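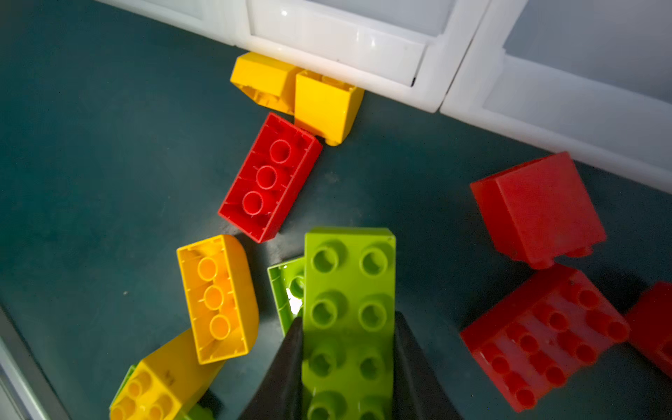
Workshop Tips: Software for a Bench Arm That Sorts Bricks

Collected by Korkor Asamoah from the Dostcombe bench notes. Corrections from Kwame Ackah are worked in where they apply.

Before you start

Set the exposure by hand and lock it. Glossy drawer fronts near the bricks will pull auto exposure down, and a threshold tuned in the morning will fail by 3 p.m. Pick the setting with the lamp on and the blinds closed, then write it into the config file so it loads at startup.

Mask the storage. Draw a fixed polygon over the white drawer units and drop any detection whose center falls inside it. With a wrist camera the mask must be stored in bench coordinates and projected into each picture, or it will drift as the arm moves.

Color

Convert to HSV and sort by hue first. Red wraps around zero, so it needs two ranges joined with an OR. Yellow and lime green sit close together under warm bulbs. Leave a gap between their ranges and send anything in the gap to a recheck from a second view.

Glare reads as white, with no useful hue. A glare patch inside an upturned brick can split one green blob in two. Close small holes before you label blobs – a 3 pixel kernel was enough at our working height.

A teal mat is a fair background for red and yellow. For green, add a saturation floor. Dust specks go away with a minimum blob area.

Which way up

Color will not tell you whether a brick is studs up, upside down or on its side. Run a small classifier on each crop with those three labels. Tubes and studs both show as rings, so train on crops that include the side walls and ribs. Afia Frimpong's first model looked only at the middle of the crop and mixed the two up constantly.

Give bricks lying on their sides the lowest priority. They often lean on something, and the grasp planner has no good model of the support.

Touching bricks

Two bricks of the same color that share an edge will come back as one long blob. Check the blob's length against the longest brick in your set. If it is over, do not plan a grasp on it. Plan a short push at one end, back off, and take a new picture.

Pick order

Score each candidate by free space on both finger sides, then by height. The brick with the most clearance goes first, even if it is farther away. Replan after every pick; neighbors shift.

Add a collision box for each finger as well as for the palm. Tapered fingers are wider at the base, and a box fitted to the tips will let the planner clip the next brick over.

Closing and checking

Close on position with a current limit. Log both values. If the final gap is smaller than the narrowest brick, mark the pick as missed and go back to the viewing pose.

Mask the fingers too. Black fingers are easy to remove by brightness, but the held brick has to be ignored separately or the detector will keep reporting it as the best target. We lost an evening to this one.

Logs

Keep the last 50 picks with pictures and joint states, and 3000 lines of text log. Nhyira Dogbe's replay script, in the Wulateck folder, expects both in the same directory.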